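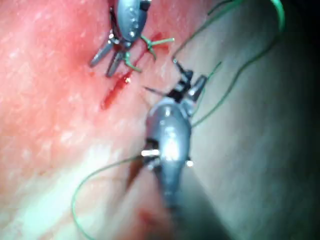 Choosing and Handling Suture for Bench Practice

The notes cover selecting thread, opening the packet, loading the needle and tying a basic instrument knot on a practice pad. They assume a standard needle holder, toothed forceps and suture scissors. They do not cover work on patients, which requires supervised training.

1. Read the packet

The label gives the material, the thread size, the thread length, the needle shape and the needle curvature. Size is written with zeros: 2-0 is thicker than 3-0, and 3-0 is thicker than 4-0. For a first session use 3-0. It is thick enough to see and thin enough to show whether the knot is seated.

Needle points come in two main groups. A taper point spreads material as it passes and suits soft layers. A cutting point has sharpened edges and suits skin or a firm silicone pad. Most practice pads, including the Plistley double-layer pad used at our bench, need a cutting point for the top layer.

2. Choose braided or monofilament

Braided thread is soft, holds a knot well and lies flat. It drags as it passes through the pad. Monofilament slides easily but keeps the coil it had in the packet, and it needs more throws to hold.

To take the coil out of monofilament, hold the thread near the needle and near the free end and pull gently for a few seconds. Do not pull on the needle itself. The joint between needle and thread is the weakest point of the assembly.

Expired stock is acceptable for practice if it is stored apart from clinical stock and marked. Zyanya Zamudio keeps ours in a red Nosetti drawer with the packets sorted by size.

3. Load the needle

Grip the needle with the tips of the holder, two-thirds of the way from the point to the thread. The needle should sit at a right angle to the jaws. Close the ratchet one click. More than that flattens the curve.

If the needle rotates in the jaws, check the inserts for wear. Old holders lose their grip pattern at the tip first.

4. Pass the needle

Enter the pad at 90 degrees, 5 mm from the edge. Turn the wrist so that the needle follows its own curve. Do not push it in a straight line. Pick it up on the far side behind the point, never on the point, and keep turning until it is clear.

Pull the thread through until 30 mm of tail is left. A longer tail catches in the loops.

5. Tie the knot

Lay the holder between the long strand and the tail. Wrap the long strand twice around the jaws, grip the tail and pull it through. The hands cross the incision line. Lay the loop flat before applying tension.

Wrap once in the opposite direction, grip the tail and pull the other way. Repeat with alternating direction until the knot has 3 throws for braided thread. Add two throws for monofilament.

The edges should touch without bunching. A ridge means too much tension, a gap too little. Cut braided tails at 3 mm and monofilament tails slightly longer.

Common faults

Knot slips: the throws were wrapped in the same direction. This gives a granny knot.

Thread frays: it was gripped with the holder along its length. Grip only the part that will be cut off.

Needle bends: the wrist did not follow the curve, or the bite was too large for the needle. Replace it – a straightened needle is likely to break on the next pass.

Disposal

Needles go in the sharps container, including needles used only on silicone. Count them out and back in at each session. Wipe the pad with mild soap and water and let it dry flat. Solvents make the top layer tacky.

Corrections to Stellan Vik.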